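About Cindard

Cindard writes working rules for two-armed robots that do household tasks. Glykeria Fragkou and Ka-ming Tu started the company, and we now have 9 people. Each rule gets tried on real chores before it goes into our handbook. Towel work has its own chapter: cables stay clear of the cloth, and both hands let go before either arm pulls back.
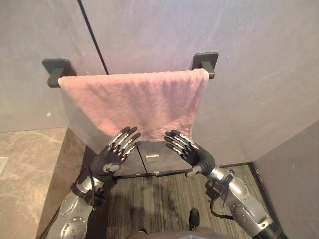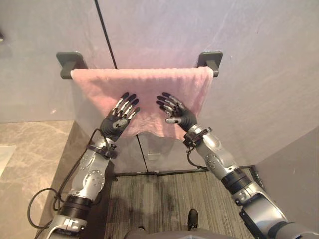
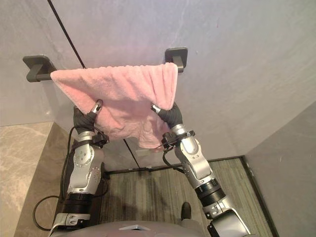

Spyros Makris: We use the towel chapter at Rimutton. I'd like the cable rule moved to page one.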